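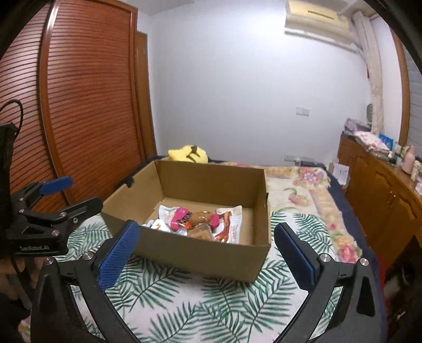

Wumpini Bonsu asked whether a snack that has slid under another packet should still be labelled, and whether a box set on a bed should be filed under bedroom or under food storage. Both points are settled in the notes on labelling further down. The short answers are yes, if any printed side shows, and bedroom.

Pledden: packaged snacks in open boxes
Data card, version 2
Last edited Jan 10, 2020

Summary

Pledden covers packaged food kept in open containers in ordinary homes. The subject is the contents of the box: wrappers, foil packets, paper bags and see-through packages lying in a pile, as they end up after being put away by hand. Shelved goods and shop displays are out of scope.

Contents

Records: 2,000
Homes: 93
Records held back for checking: 294
Label sets: packaging, container, room

Files

records.csv holds one row per record.
packaging.csv holds one row per labelled packet, keyed on record_id.
rooms.csv holds the room and the surface under the container.
changes.txt lists corrections by version.

Packaging labels

wrapper: closed plastic or paper film around a single item
foil_packet: sealed packet with a metallic outer face
small_packet: any packet shorter than an adult's finger
clear_package: contents can be seen through the material
paper_bag: standing or lying, open or folded
unsure: use this before guessing

Colour is free text, two words at most. Flavour and maker are not recorded. Printed pictures on a bag count as printing and have no field of their own.

Container labels

A cardboard box without a lid is box_open. A box with its flaps folded inside is also box_open. Walls of unequal height are noted in the wall_note column. Tins, drawers and baskets have separate codes, listed in the header of packaging.csv.

Notes on labelling

Room is decided by the furniture, so a box of snacks on a bed is bedroom even when the household keeps it in the kitchen. Surface is then bed, and bedding is left undescribed. Soft toys, clothes and other things outside the container are ignored.

Partly covered packets get a row if any printed side shows. Plain corners do not.

The Kwofie sheet used single-letter codes. These were converted in January and the old column dropped. Rows entered through Vonel may carry trailing spaces in the colour field; strip them before matching.

Known gaps

Clear packages of loose food are hard to tell apart by content. The contents column reads "granular" for almost all of them. Paper bags are under-represented.

Upkeep

Corrections go to the Trillura tracker with the record_id in the title.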